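# Clearing Out the Kitchen Cupboards on Merncombe Lane

Welcome, and thank you for stopping by! I have been promising my cousin Aurora Guerreiro since February that I would put the bowls and cups up on a page of their own, and she has been very patient with me (mostly). These are the everyday things from the kitchen, the ones we reached for without thinking, and I wanted them all in one spot before they get shared out among the family.

Most of it came into the house in dribs and drabs. My aunt, Graça Louro, kept house here for years, and she bought dishes the way other people buy fruit, one or two at a time and whatever looked good that morning. Her favorite stop was Peixoto, the little housewares shop by the old bus depot, where you could still pick through the odd pieces on the back shelf and take home a single bowl if a single bowl was all you wanted. She almost never bought a set. The one time she did, it was 4 soup plates, and two of them went to a neighbor before the week was out.

So please don't expect things to match! There's a lot of white, because she thought food looked better on it, and then there are the colors, which crept in later when my brother and I were small and each of us needed to know whose was whose. I went through the cupboards one shelf at a time, starting with the low one next to the stove – that was the breakfast shelf, and it's the one I know best.

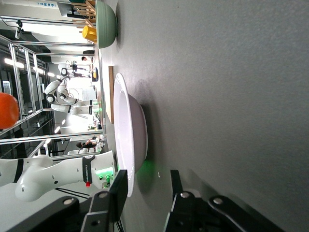

Breakfast was a noisy business in those days. There were eight of us on a full morning, counting the cousins, and the rule was that you took your own bowl down and you put your own bowl back, and if you were under five you got a cup that bounced. Graça did the oatmeal in one big pot and went along the table with the ladle, and if you wanted brown sugar you had to ask before she got to you and not after. I still make it her way, with a good pinch of salt, and I still ask myself for the brown sugar.

**The white bowl.** A plain one, with a wide rim that flares out just a little, so it's easy to get your fingers under when you carry it. This kind did every job in our kitchen, from beaten eggs to the last of the rice. Aurora has asked for the white ones and I think she should have them.

**The sage-green bowl.** Such a soft, pale green, and smooth and rounded on the outside. I love this one and I'm not going to pretend otherwise. Green was my color growing up, and I would eat just about anything if it came in a green bowl, even the cabbage soup. It's staying with me.

**The yellow cup.** Bright as anything! Yellow belonged to my brother, who had his milk in a yellow cup and his juice in a yellow cup and made a terrible fuss if you handed him any other kind. His little girl is going the same way, so you can guess where this is headed.

**The thin wooden board.** Boards like this got used for bread, for cheese, and for standing a hot pan on when the trivet had wandered off. A wipe of oil now and then is all the care they ever had from us. It can go to whoever bakes the most, and I'll let the family argue that one out.

I haven't gotten to the top cupboard yet, and I'm told there is a fish platter up there that I have completely forgotten. The baking tins will take me another afternoon too. If you're family and you see something you'd like, call Aurora or leave a note in the box by the back door, and please put your name on it this time.

Last added to on 19th April.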